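Pludau Shop Tabs, version 2

README and data card

What's in this folder

Pludau Shop Tabs is a dataset of everyday store credit: who took home flour and lamp oil on a promise, how much they owed, and when they came back to pay. It covers 57 small shops in and near Brondden over 18 months, and it was typed up from the paper notebooks kept under the counter. We love this material. A tab notebook is a credit history that a shopkeeper has been writing by hand for years, and almost none of it ever reaches a lender's file.

If you work on small loans, household budgets, or just like messy real-world ledgers, please dig in!

Files

tabs.csv – one row per notebook entry
shops.csv – one row per shop, with type (grocery, hardware, mixed) and opening hours
customers.csv – one row per customer code, with more than 1,000 codes in total
calendar.csv – market days, school terms and local holidays
codes.txt – every abbreviation we met in the notebooks, with our reading of it

All files are UTF-8, comma separated, with a header row. Start with codes.txt. You'll be glad you did.

Columns in tabs.csv

entry_id: unique, never reused between versions
shop_id: matches shops.csv
customer_code: matches customers.csv
entry_day: day number counted from the first day of the study
kind: take, pay, adjust, or forgive
amount: in local currency, no decimals
goods: free text, in the shopkeeper's own words, then translated in goods_en
balance_written: the running balance as the shopkeeper wrote it, blank if there wasn't one
balance_calc: the running balance as we worked it out
hand: a letter for the handwriting, when more than one person kept the book

The two balance columns often disagree, and we left them that way on purpose. Some gaps are slips in addition. Others look like rounding in the customer's favor, and a few shops do this so regularly that Lleucu Foulkes wrote a whole notebook on it (see rounding_notes.txt in the extras folder). It's great reading.

The "forgive" kind is the one people ask us about most. We use it only when the page has a crossed-out debt with a word or mark that the shopkeeper explained to us. A crossed-out debt with no explanation is coded as "pay", and we know that is a guess in some cases.

How it was collected

Yogesh Kandpal visited each shop, agreed on terms with the owner, and scanned the pages on the spot so that no notebook ever left the counter. Every page was typed twice by different people. Where the two versions didn't match, Zdeňka Urban went back to the scan and decided. She also built the goods dictionary, including the 18 different spellings of "kerosene", all of which are preserved in the goods column for anyone who cares as much as she does.

Customers were asked through the shop. Anyone who said no was dropped before typing, along with their payments, so shop totals in this dataset will be lower than what the shop really gave out on credit. Please don't add them up and call it turnover.

Names, phone numbers and house descriptions were removed. Entry dates were turned into day numbers, and each shop's days were shifted by a small fixed amount. Use the shifted calendar.csv if you want to line up entries with market days.

What it's good for

Looking at how repayment follows the harvest and the school year. Testing whether a short tab history says anything useful about a later installment loan (300 of the customer codes have a matching record from the Sharifi installment pilot, in loans_linked.csv, which you have to request). Teaching! Chi-keung Kuo has used the hardware shops in an intro statistics class two years running, and the students found three errors in our codes.txt.

What it's not good for

Please don't use it to score actual people. The customers agreed to research and teaching, and the license says so too. It also says very little about people who never get a tab in the first place. Shopkeepers choose whom to trust, and the ones they turned away aren't on the page.

Shops that closed during the study are included up to their last entry, with closed = 1 in shops.csv. Four of them have no final settlement, and their balances simply stop. Don't read those as defaults.

Known problems

Shop 22 changed notebooks in August and carried over only the balances, so earlier goods entries are missing.
Shop 31 writes payments and new purchases on one line. We split them, and the order within a day is arbitrary.
Hand "C" in shop 40 is hard to read. Treat 1 and 7 with care.
goods_en is still blank for some dried fish. Suggestions very welcome.

License and citation

Free for research and teaching with credit. Please cite as: Foulkes, Kandpal, Kuo, Tuncer and Urban, Pludau Shop Tabs, version 2.
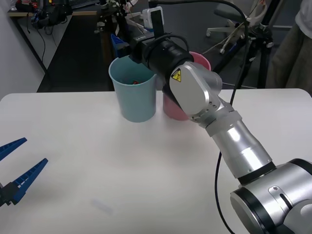 Berkthorpe, October 7, 2020

Version 2 adds the hand column, the linked loans file and nine more shops. Entry IDs from version 1 still work. Ekrem Tuncer looks after the files and answers requests for loans_linked.csv – send him a short paragraph on what you plan to do, and tell him which version you have. And if you make a chart out of this, we'd really like to see it!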